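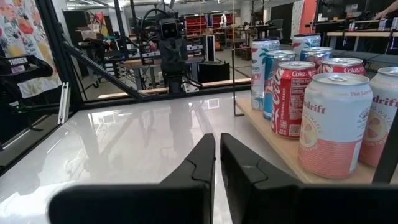 Do I need to know how to code, somebody wrote back within an hour of our last notice, because I can solder and I own a good drill and that is about it.

Answer is no. Come anyway. We have people who code. What we're short on is hands.

CALL FOR PARTICIPANTS: ARAMBY TWO-ARM TABLE
Hirnmont Shared Workshop, Trutumer
November through the end of winter, evenings, start 6:30 pm

What it is
Aramby is a two-arm robot table being built by members at the Hirnmont workshop. Job of the table: take drink cans from wherever they got left and put them on the shelf. Then take them off again. Sounds dumb, is hard. Cans roll, cans are shiny, cans fall over if you come in a half inch low. The arms learn from people driving them, so a person has to do the job by hand through the arms over and over, and every run gets saved. 1,402 saved so far. We want 3,455 before we bother training the next version. You can see the problem.

Who we want

Drivers. Most of the spots. You sit, you steer the arms, you move cans. Patience matters more than speed. If you get bored easy this is maybe not for you, no hard feelings. Either hand dominant. Gamers do ok, so do people who knit.

Cable person. One, maybe two. Wiring grew the way wiring grows and it needs somebody to pull it all out and route it properly so nothing snags when an elbow swings. Labels, ties, sleeves, slack in the right places. You'd get a free hand and a budget of $248, please keep reciepts.

Woodwork and frame. New shelf boards, a tray with a lip, spacers. The metal rail is the slotted kind so brackets can go anywhere and right now they sort of do. Bring your own square, the shop one is off.

Run checker. Watches saved runs on a screen and marks them good / bad / redo. Can be done at home once you've been shown. Slow work, good for someone who likes sorting things.

What you get
Drivers: $100 after your first ten sessions are logged, then we talk. Everybody else: free shop membership while the build is on, laser cutter and bench time included, plus coffee. Your name on the build page if you want it there. We can write a letter for school credit, ask early, not the night before.

What you don't get
A job at the end. We are a workshop. Nobody's being hired out of this.
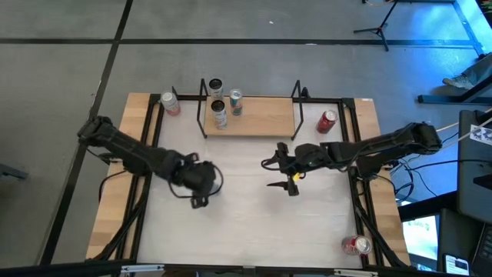 Both arms out over the table, cans on the shelf and off it.

How a session goes
Show up at 6:30. Sign in on the clipboard by the Ahmadpour Room door. Somebody walks you through the stop button, every time, even if you've been before. Then an hour driving, break, another hour. Cans get moved to new spots between runs so the arms don't just memorize one layout. Please actually mix them up!! We lost an entire evening last month to cans set back in the same corner each time.

Lights out at 9:30, the building locks itself.

Rules, short
Stop button before you reach in. Always.
No loose sleeves, scarfs, long necklaces. Hair tied.
No open drinks near the table. Cans for the robot stay shut.
Nothing on the floor inside the tape lines, including bags.
If an arm does something weird, stop it and write it down, don't just restart. We would rather have the note.
Under 18 with a parent in the room the whole time. 

Good to have, not needed
Any time on a forklift, excavator, crane, whatever, driving something through a lever carries over more than you'd think. 3D printing for finger tips, we go through them. Somebody who understands lighting, as the glare off the tabletop gives the cameras trouble at certain angles and we've been guessing.

Access
Step free from the parking lot side. Chair height adjusts, table doesn't. It gets loud when the shop next door is running the planer, earplugs in the bin by the sink. If you need something else set up tell us and we'll try.

To sign up
Paper form at the Hirnmont front desk, or the workshop mailing list with ARAMBY in the subject line. Tell us:
- which spot (more than one is fine)
- evenings you can do
- anything you've built, even if it broke
- whether you've got allergies, there is a shop cat

Don't send a resume. A few lines is plenty. We read them in batches so give it a week before you nudge us.

First walk-through for new people is early November, 6:30 pm, Ahmadpour Room. Come look even if your not sure. Driver spots go in the order the forms come in and the cable spot stays open till someone takes it, please someone take it.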